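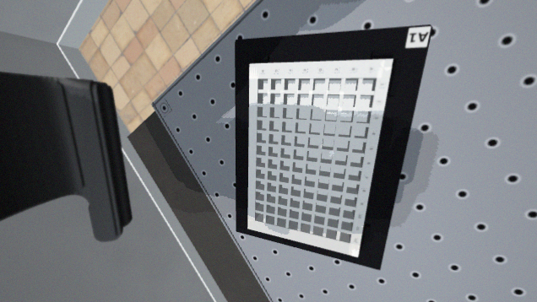

Simulated wrist view in Fometell Bench: gripper finger at left, framed grid plate with label A1 on the pegboard panel.

Fometell Bench
Gripper and camera comparison package for simulated lab work

Fometell Bench lets laboratories and integrators compare grippers, arms and cameras on the same task before any hardware is ordered. Each candidate is loaded into a rendered work cell and run through an identical set of moves. The results are stored with the rendered views, so that a reviewer can check a figure against what the camera would have seen.

Grippers
The package is supplied with 2 parallel gripper models, Inga and Skastach. Inga has short fingers and is intended for plates, lids and small racks. Skastach has a longer reach and a wider opening, and is suited to deeper fixtures. Finger pads may be replaced with the customer's own geometry. Pad friction and closing force are set separately for each finger.

Camera positions
Views can be rendered from 3 positions: wrist, overhead and side. The wrist position is recommended for any comparison in which the finger may hide part of the target. Lens angle, exposure and reflection strength are adjustable. Users evaluating glossy frames or clear covers should leave reflections on, as glare across a grid can affect detection.

Fixtures
The standard cell includes a perforated panel on which labeled frames can be mounted. Frames may be moved or turned between runs, and labels may be read from any direction, including upside down. The fixture library holds 242 parts. Drawings of additional parts may be submitted to Flarnmont, which maintains the library and issues updates each July.

Reports
Every run produces a table of approach path, clearance, grip position and placement error. Two grippers or two cameras can be shown side by side in one report. Contact events are listed separately and linked to the matching view.

Limits of use
Simulated results are intended for selection and planning. They do not replace acceptance tests on the installed cell. Liquids and soft packaging are not modeled in the current release.

Ordering
Licenses are issued per workstation. An evaluation license, including both gripper models and the full fixture library, is available on request from the Fometell sales office. Installation support is provided by Flarnmont under a separate agreement.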